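Learning to sleep in Lasham

I moved to Lasham in September, and for the first weeks I slept very badly.

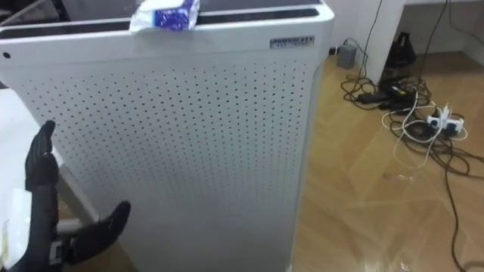

At home in my old city I had a tram under the window until midnight, and I never noticed it. In Lasham the nights are so quiet that I wake up from a bird. My neighbor Nanna Eyvindsson told me that the ear needs time, the same as the stomach needs time with new food. I think she is right, but it was hard to believe her at 3 in the morning.

So I made a few small changes. I stopped drinking coffee after 11. I moved the bed away from the wall with the water pipe. I also bought a heavy blanket in Sallska, which cost me 870 crowns, and for this price I was a little ashamed. It is gray and too warm, but I like the weight of it.

The air in the bedroom was another question. The house is old and the dust comes back one day after I clean. Now I open both windows for a short time before bed, also when it rains, and I keep the books in the other room.

Yesterday I slept until seven and missed the first bus to work. Chaimae El Fassi laughed when I came in late, and she made me tea. I will write again when the winter comes, because Nanna says the wind is then very loud.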